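Workshop tips: cables, cubes and floors

Collected by Endang Sitompul for members of the recording group. Last revised May 2021.

These notes cover the ordinary upkeep of the kit used in the student project. They assume you have done the bench induction and can find the spares drawer. Corrections go in the margin of the printed copy by the door, and get typed up at the end of term.

Power on the floor

Put the power strip down first, before any other equipment comes out of the cupboard. It goes beyond the working area, on the far side from where the operator kneels or stands, with its cable running away from them. A strip placed behind the operator will be kicked.

Cables that have to cross the floor should cross it once, in a straight line, and be taped at both ends and in the middle. Use cloth tape. Parcel tape leaves a residue on wood-effect planks that takes white spirit and a good deal of rubbing to shift, and gaffer of the cheap sort is not much better in warm weather. Pull the tape back low and slowly, along the grain.

Office chairs are the main cause of damaged leads. Roll them well clear before anyone starts, and look under the castors before you move them back. A lead that has been run over may still work on the bench and fail when bent, so flex it along its whole length with the meter connected.

Marker cubes

The cubes worn at the hands carry printed patterns, and the tracking software needs clean edges on those patterns more than it needs anything else. Handle them by the corners. Wipe with a dry microfibre cloth; if that is not enough, use a cloth barely damp with water and a drop of washing-up liquid. Do not use alcohol on the inkjet faces. Manee Suksawat lost a full set that way and the replacements took an afternoon to cut and fix.

When reprinting a face, set the printer to 100 per cent scale and check the printed square with a steel rule. Matt paper only – glossy stock throws reflections and the detection drops out whenever the hand turns towards a window. Cut with a fresh blade and fix with spray adhesive, working from one edge to the other to keep bubbles out.

Strap the cube on firmly, then make a fist and open it. If the cube shifts, take it off and start again. A cube that moves during a take spoils the calibration, and the whole take has to be thrown away.

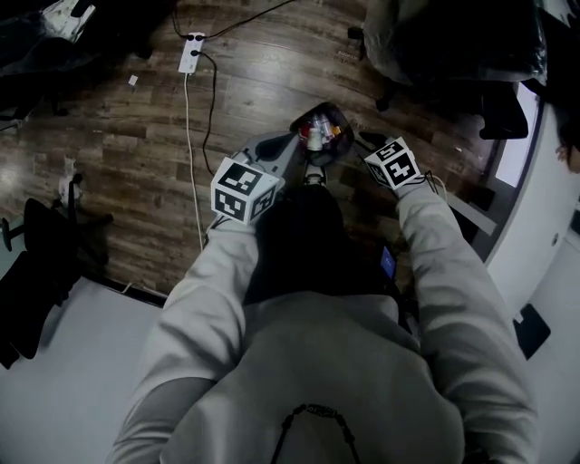 Girka Robotics Club – Teleoperation and Capture Team

Wrist and forearm leads

Run thin leads back along the forearm and leave slack at the elbow. The usual mistake is to measure the slack with the arm bent. Reach forward to the floor with both arms, set the slack there, then add a hand's width.

Soft hook-and-loop ties are better than cable ties on sleeves. They come off without scissors and do not pull threads. Fasten 2 of them between wrist and elbow and leave the upper arm free.

Clothing

Wear plain sleeves that fit at the cuff. Long hair should be tied back. Hood cords are harmless when you stand upright but swing forward when you lean, so tuck them inside the collar for floor work.

Handheld unit

Check the fittings before each session with the correct hex key, a quarter turn at most. The knob should turn smoothly through its range. If it feels gritty, take it off, brush out the thread and put it back dry. Oil collects dust and makes matters worse within a week.

Lay the unit down on its side on a folded cloth, never balanced on the handle.

Batteries and screens

Charge everything the evening before, on the Stolness charger, and label each cell with the month it came into use. Cells first used in June or earlier of last year should go to the recycling tub. Turn the phone brightness down by half during long sessions and set the screen lock to never, or it will lock in the middle of a take.

Packing away

Coil leads over-under, not round the elbow. Cubes go in the foam tray, patterns facing inwards. Sweep the floor before lifting the strip, and pick up any scraps of paper or backing, as these get into castors and jam them. Switch off at the wall last.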